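3.2 Preparation of the garments before folding

The first step of folding at home has received less attention than the folding itself. In our household study, following the terms of Pathak and Dwivedi (2020), we call this step "laying out". It begins when the garment is put on a surface and ends when the person makes the first fold. We collected 570 episodes, and 535 of them were kept for the analysis. The others were removed because the garment was already folded at the start.

Shirts were mostly laid with the collar away from the person. For pants the habits were less uniform. Many participants placed them sideways, so that the waistband was at one hand and the leg openings at the other. With an elastic waist this brings a small difficulty, as the gathered part is narrower than the cloth below it and pulls the fabric into ridges. Figure 4 shows orange pants laid in this manner on a checked plastic tablecloth, with the waistband at the right.

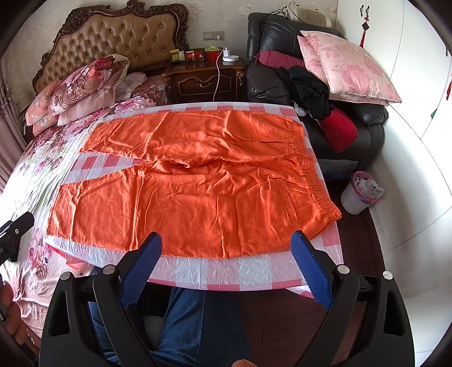

Figure 4. Pants with elastic waistband, laid sideways.

The participants differed also in how much they smoothed the cloth. Some of them pressed each leg from the waist to the hem, while others accepted the creases and made the first fold at once. In 200 episodes we could find no smoothing of any kind. We coded the inner seam separately, for the reason that a ridge there can remain after both legs are put together.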